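08/05/2024

Up before six again. Made coffee, answered Ankica's message about the shelves, and got to the room by half past seven.

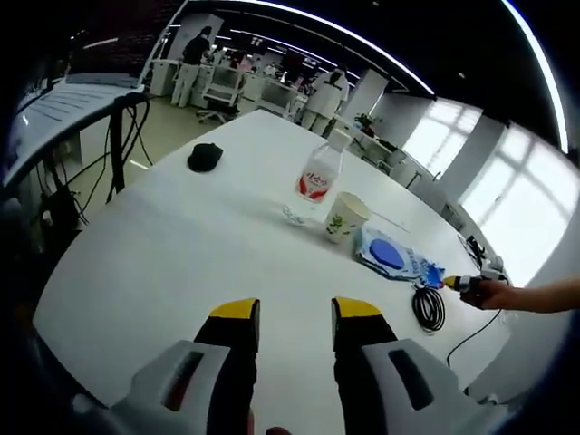 I want the big white table clear by Friday because Lorraine needs it for cutting fabric. It's a good table, with that rounded edge, and the only one we have that takes a full width of cloth. Things just get put down on it. A plastic bottle with the cap on, a paper cup with green leaves on it, a bit of crumpled clear plastic, a cable. The cable at least was coiled up, so I'll put it in the drawer with the others. I still don't know what half of the black things along the edge plug into. Asked Yamila by text and she said to leave them until she's in.

Wipes: we should keep a pack in here all the time. Ordered two more from Berisha with the paper towels. They won't deliver under 100 now, so I added trash bags to get there.

Ermira came by at eleven and stayed 20 minutes. She has the rent letter. It goes up in December to 2,233 a month, which we expected, more or less. Lorraine thinks we can manage if the Saturday class fills. I'm less sure. Last fall it only filled once.

Lunch was rice and the rest of the beans. Rained hard after that and I stayed in and did receipts. Found the one from Hundell I'd been looking for since spring, inside the scissors box.

Called Mom. Her knee is better and she's walking to the store again.

Tomorrow: drawer labels, call the window man back, bring the long ruler from home. Bed early if I can.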